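La pinza que nunca termina de estar lista

Enero de 2020

El anuncio de Alico cabe en una línea: una pinza de mano que se pone a punto en la cocina de cualquiera, sin herramientas y sin formación. La he tenido cerca el tiempo suficiente para dudar de las tres partes de la frase. Lo de la cocina se puede discutir. Lo de las herramientas es falso: dentro de la caja viene una llave, y el manual la menciona antes de llegar al segundo párrafo.

Conviene explicar de qué hablamos, porque el sector tiene la costumbre de llamar robot a casi todo. La pinza es la punta de un brazo sin el brazo. Una persona la empuña, recoge cosas con ella y una cámara registra lo que ocurre delante de los dedos. Con esas grabaciones, si todo va bien, se entrena después una máquina que sí tiene motores. Stuvwood, la empresa que compra las horas de grabación, quiere casas reales con objetos reales. Quiere también que todas las pinzas se comporten igual, y ahí empiezan los problemas.

Hiu-tung Choi lleva el mantenimiento de 300 unidades repartidas entre particulares. Su trabajo se parece poco a lo que sale en las presentaciones. Abre paquetes, limpia almohadillas, aprieta pivotes, vuelve a cerrar paquetes. «La gente me pregunta por la inteligencia artificial y yo les hablo de holguras», me dice. Tiene una opinión bastante pobre del manual, que ha corregido a mano en su propio ejemplar.

La puesta a punto, tal como ella la hace, empieza con la pinza abierta del todo. Mira primero si los dos dedos se separan lo mismo respecto al centro. Si uno se queda corto, el juego suele estar en los pivotes, y apretar el que no es solo traslada el defecto al otro lado. Después cierra despacio, sin nada entre las almohadillas, y busca luz entre ellas. Repite la maniobra nueve veces. Le pregunto por qué nueve y contesta que así lo aprendió, respuesta que le agradezco más que cualquier justificación técnica.

Lo siguiente es la comprobación sobre la mesa, con cosas de verdad. El protocolo de Alico recomienda un juego de cubos calibrados que se vende aparte. En las casas se usa lo que hay: envoltorios, cartones, un muñeco, media carcasa de plástico. Los envoltorios son el peor enemigo, dice Choi, porque ceden, brillan y nunca están dos veces en la misma forma. Una pinza que ha pasado la prueba de los cubos puede fallar con una bolsa arrugada, y entonces no hay manera de saber si la culpa es del pivote, de la almohadilla o de la mano.

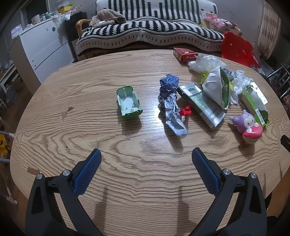
Hiu-tung Choi

En una mesa así, con los dedos abiertos y las almohadillas azules a la vista, es fácil creerse el folleto. Cuatro tornillos plateados, dos por lado, y poco más que mirar. Pero la sencillez de un mecanismo no dice nada de quién lo va a cuidar. Alico fija una revisión cada 3.000 cierres y deja la cuenta en manos del usuario. ¿Quién lleva esa cuenta en su casa? Pregunté a la empresa si pensaba incorporar un contador. Me remitieron al manual.

Hay además un asunto de repuestos. Las almohadillas las fabrica Plirkeo, que en noviembre cambió el compuesto sin cambiar la referencia. Las nuevas agarran mejor el papel y peor el plástico liso, siempre según Choi, que las distingue por el tacto. Quien monta una nueva a la izquierda y deja la vieja a la derecha tiene una pinza que tira hacia un lado. El aparato no avisa. La grabación tampoco, y llega a Stuvwood como si fuera buena.

Plirkeo sostiene que ambas versiones son intercambiables y que la diferencia entra dentro de la tolerancia. Puede ser. No he visto el ensayo que lo respalda, aunque lo he pedido 2 veces por escrito.

Los defensores del sistema tienen un argumento que merece respeto: la variedad ayuda, y una máquina entrenada con pinzas algo torcidas aprenderá a no depender de una pinza perfecta. Me lo repitieron en Ilie, el taller que monta las articulaciones, con bastante convicción. Mi objeción es modesta. Para que un defecto sirva de algo hay que saber que está ahí, y aquí no se anota. El parte de revisión tiene una casilla para la fecha y otra para la firma; la holgura, si alguien la mide, se escribe en el margen.

Choi lleva ese registro por su cuenta, en un cuaderno —lado, pivote, cuánto hubo que apretar— que la empresa no le ha pedido. Con él detectó que el lado derecho se afloja antes en las unidades que usan personas diestras. Envió la observación en noviembre. La versión del manual que me dieron para este reportaje sigue recomendando apretar los dos lados por igual.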